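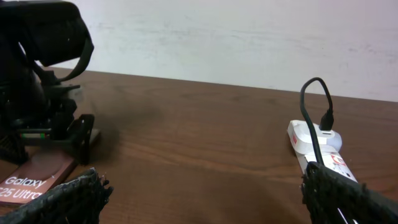

Figure 1. Phone box lying flat on a brown wooden tabletop, white wall behind.

Wurent College
Packaging and Stored Goods, Unit 4
Handout: Small rigid boxes on the bench

Read before the January practical in the Urquhart building. Bring a soft pencil, a steel rule, a cotton cloth and the blank record sheet. Pens stay in bags while boxes are open on the benches.

4.1 Scope

This unit deals with small rigid boxes of the kind used for phones, watches, fountain pens and similar goods. Folding cartons were covered in Unit 3 and corrugated cases come in Unit 6. Most of the material below also applies to the larger rigid boxes used for shoes and board games, but the tolerances differ and the corners fail in a different order.

The unit has two halves. The first is how the box is made and how it wears. The second is the surface it sits on while it is being examined, packed or stored, which in this building means a timber bench. Students tend to skip the second half. It carries equal marks.

4.2 Terms

Base: the lower tray, which holds the contents.

Lid: the upper tray. On a full-depth lid the walls reach the bottom of the base. On a part-depth lid they stop short and a band of the base shows.

Board: the stiff core, usually grey or white lined.

Wrap: the printed or coloured paper glued over the board and turned in at the edges.

Turn-in: the part of the wrap folded to the inside. Lifting at the turn-in is the first sign of failed glue in most boxes.

Face: any outer surface. Record the top face, bottom face, long sides and short ends separately. Do not write "outside".

Fitment: the insert which holds the goods, made of card, moulded pulp, foam or formed plastic.

Draw: the speed at which the base drops out of the lid under its own weight. A tight draw is wanted in a new box. A draw which has become loose over time points to worn lid walls or a distorted base.

4.3 Construction

The board is cut and scored, the corners are removed, and the walls are folded up and held at the corners with tape or hot glue. The wrap is glued on the flat, the tray is set down in the middle of it, and the wrap is drawn up the walls and turned in. A tray made this way cannot be folded flat again without damage.

Grain direction matters in both layers. Board bends more easily along the grain than across it. If the board and the wrap have their grain at right angles, the top face will dish or dome as the air dries or dampens. A long, narrow lid shows this more than a square one. To check, lay the rule on edge along the top face, first on the long axis and then on the short, and look for light under it.

The wraps on phone boxes are often coated. A coated wrap resists fingerprints better than plain stock, but it scratches, and scratches on a dark or metallic colour show as pale lines. They cannot be polished out. Do not try.

4.4 Recording colour

Colour is recorded face by face, under the bench lamp and again in daylight if there is any. Use plain words. In Figure 1 the top face is a reddish-brown with a copper tone and the side edge is dark, while the far end reads as a greyish beige. A record which says only "copper box" has lost two of the three.

Write down the colour you see and leave the cause for the remarks column. A face may look different from its neighbour because of the print, the coating, fading, dirt, or the angle of the light. Metallic and pearl finishes are the worst for this. Turn the box a quarter turn and look again before you commit to a word.

Where a match is needed, use the Collum cards kept in the top drawer of the plan chest. Hold the card on the same plane as the face, touching it. A card held above the box will read lighter. Give the card number and the light used. If two cards are equally close, give both.

4.5 Wear

Wear in rigid boxes follows a fairly regular order.

Corners first. The wrap rubs through at the lid corners, and the board shows as a grey or white point. Record each corner by its position when the box is facing you with the long side toward your body.

Then long edges. Boxes stored upright on a shelf wear along the lower long edge. Boxes stored flat in a stack wear along the upper edges of whichever box is pulled out most.

Then faces. Scuffing on the bottom face is normal and is recorded in a single line. Scuffing on the top face is recorded with a sketch.

Ends last. Seals and stickers are usually on the ends, and removing them tears the wrap or leaves adhesive. Old adhesive turns yellow and collects dust. It is left alone at this level of the course.

Crushing is treated as damage and goes on the back of the sheet. A crushed box should not be pressed back to shape from the outside, and weights are not to be used.

4.6 The bench top

The tabletop in Figure 1 is medium to dark brown, with soft grain and a lighter, orange-brown streak of grain crossing the middle. This sort of streak is common in timber surfaces and matters for one practical purpose: it is not a straight line and must not be used as one. Students who line up a box with the grain and then take a reading from it get a reading of the grain. Use the back edge of the table, or a rule laid square to it.

Dark tops hide dust and pencil marks, and they make dark box edges hard to see. When tracing or measuring a box with a dark side, put a sheet of white blotter under it, larger than the box on every side. Pale tops have the opposite fault and need the grey sheet.

Before any box goes down:

Wipe the surface with a dry cotton cloth, along the grain.
Feel for grit with the flat of the hand.
Check for wax or polish. A finger drawn across the top should leave no track.
Lay the blotter.

Benches are cleaned with Pradard paste at the end of term only. The paste needs 14 days before paper goods can be set down directly on the surface. In that period every box sits on blotter, including boxes which are only being moved from one end of the bench to the other.

Rough spots on a bench are reported. If you are asked to ease one, use 400 grit paper on a cork block with light strokes along the grain, and take all boxes off the bench beforehand. Sanding dust gets under lids.

4.7 Placing the box

Set the box flat, on its bottom face, unless the sheet asks for another position. Keep it well back from the front edge. A box may lie at an angle to the table for examination, as in Figure 1, but for measuring it is turned so that one long side is parallel to the back edge.

Lower the box straight down. Sliding a box across timber scuffs the bottom face and can lift a turn-in if the wrap has already started to go. To turn a box, lift it, turn it in the air and set it down again.

Hold the box by its long sides with the fingers flat. Holding by the lid alone relies on the draw, and a loose draw will drop the base. If you do not know whether there is anything in the box, treat it as full.

Leave clear bench between the box and the next item. The lid needs somewhere to go when it comes off, and the usual fault is that it ends up upside down on top of something else. The lid goes to the right of the base, top face up, same way round.

4.8 Opening

Raise the lid by both long sides until the base just clears the surface, then wait. Most bases will come down by themselves. If the base does not move, set the box down, ease one short end of the lid up a few millimetres, then the other, and repeat. Do not shake the box, and do not push a rule or a blade between the walls.

Once open, note the fitment and its state before touching it. Foam which has gone sticky is not to be handled without gloves.

4.9 The wall behind

Benches against a wall have a particular problem. Items pushed back touch the wall, and painted walls transfer. The white wall in Figure 1 carries faint scuffs and small marks, including a thin horizontal one, and most walls behind a working table will look similar. Matt paint chalks slightly, and the chalk shows on dark wraps as a pale smear along the edge. Leave a hand's width between box and wall.

A white wall also throws light onto the back faces. Where the wall has a slight tint, so does the reflected light. Turn the box so that the face being matched is toward the lamp, and do the colour record before the measurements.

4.10 Shelf storage

Finished boxes go to bay 19 in the Urquhart store. They are stored flat, largest at the bottom, with a sheet of tissue between boxes where the wraps are coated. Stacks stop at the painted line on the upright. Boxes with lifted turn-ins or crushed walls are never stacked and go on the top shelf singly.

Labels are pencil on a tissue slip tucked under the box. Nothing is stuck, clipped or banded to the box itself. Rubber bands in particular will mark a wrap within one warm month and will cut into the lid edge if left longer.

4.11 Record sheet, order of entries

Box number, then type of lid.
Length, width and height in millimetres, lid on.
Colour by face, with light source and card number.
Corners, edges, faces, ends.
Draw: tight, even or loose.
Fitment.
Bench used, and whether blotter was down.
Remarks.

Leave no line blank. If a thing was not looked at, write "not seen". If it was looked at and there is nothing to report, write "none". These are different entries and are marked differently.

4.12 Reading

Course reader, page 362 onward, for grain direction in board and wrap. The section on slipcases which follows it may be left until Unit 5. Keep this handout with your sheets, as the terms in 4.2 are used without explanation from here on.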